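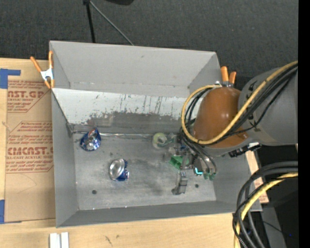 Fulwood Repair and Reuse Project
Progress report to the Trujillo Fund, second quarter

Summary
The project is on course against most of its targets. We collected 362 household items between April and June and passed 98 of them on to local families after testing. The collection figure puts us ahead of the plan. The number passed on is lower than we wanted, mainly due to delays with electrical testing in May.

Collections
The van has run on two mornings a week from the Fulwood depot. Most requests still come by phone. Small kitchen appliances and lamps make up the largest share, followed by chairs. We stopped taking mattresses in April – storage was the problem – and have had few complaints.

Testing and repair
Imke Stöcker passed her portable appliance testing course in May, so we now have two people able to sign items off. The backlog stood at 200 items at its worst and is coming down. Spare parts ordered through Totel arrived three weeks late. We have opened a second account with Nestik for fuses, flex and plugs.

Training
Six people started the evening repair course and five finished. Yến Kiều has rewritten the handouts in plainer English and will run the next course from September.

Spending
We are £1,000 under budget for the quarter. The underspend is on van fuel and room hire. With your agreement we would like to move it to the parts budget.

Next quarter
Clear the testing backlog by the end of August.
Start Saturday opening at the depot if the lease is renewed.
Agree a price list with the two housing associations.

The lease is the main risk. The landlord has promised an answer in July and we will write to you when we have it.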